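Product Review: Irkard Floor Finish, Satin

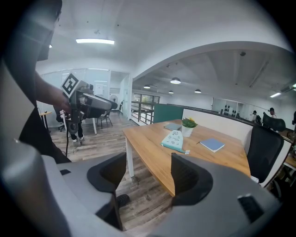 The Gretilari facilities office has used Irkard finish on its wooden floors since August. The product is a water-based coating supplied by Bulto in 12-liter drums. One drum covered 554 square feet with two coats, somewhat less than the label suggests.

Application was simple. The finish levels well, has little odor, and allowed light foot traffic the next morning. Chairs without felt pads left fine scratches within a month, mainly near doorways. The Sárközi finish used in earlier years resisted this kind of wear better but took far longer to harden.

Total cost for the ground floor came to $383, excluding labor. The upper floor, some 2,000 square feet, will be coated next.

Irkard is recommended for offices and meeting rooms. It is not recommended for entrance halls. Staff should order the satin grade, as the gloss grade shows dust.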